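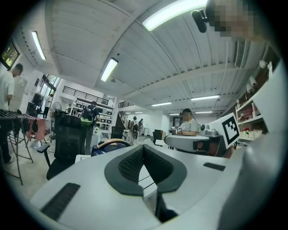
6/1/22, after lunch

OK so the big room. I said back in April that I'd write up the move-in properly and then never did, so this is me catching up before I forget which things were decisions and which things just happened.

Lights first, because that's what everyone asks me about. The long one is very bright. I love it for anything small and fiddly and I don't love it at all by four in the afternoon, when I've been looking at white surfaces all day and start seeing stripes. The slim rectangular ones are much kinder. I set the meter down on my bench this morning with everything on and got some 2000 lux, then switched off the long one and got 800, and 800 is honestly plenty for typing and soldering prep (not for reading the tiny print on connectors, I tried). Would like to have the long one on its own switch position by default and only bring it up when somebody needs it. Wrote that on the board under Weston, since that's the job number the electrical stuff goes under.

The white ribbed metal ceiling – I was worried about echo and it's not so bad! Clapped my hands in a few spots like an idiot. Worst by the far wall, better toward the window side. If we hang anything soft, start at the far wall. Also the slatted vent ticks when the air comes on, a small dry tick, then stops. Not a loose screw as far as I can tell from the floor. Needs a ladder.

Black slatted rack with the thin crossed legs: it can stay at the window wall. I had it on my list to move next to the Gondal shelves but the light over there is nicer for sorting and there's something to look at outside, all that green. It does rock a bit if you lean on it. Tried folded card under one leg, better, but want proper rubber feet. Ordered 11 from Sason (they sell them loose, and I know I'll lose a few). Please don't put the heavy vise on it in the meantime, the legs are not made for that.

Seating. The chair plan in the Ester folder is out of date, ignore it. What works is leaving a walking lane down the middle and keeping bags off the floor – I tripped on my own backpack twice this week.

To do
– ladder, look at vent
– rubber feet when they come
– switch labels, the tape ones are peeling already
– measure light again on a gray day with nothing on, just window
– new chair plan, one page, pencil is fine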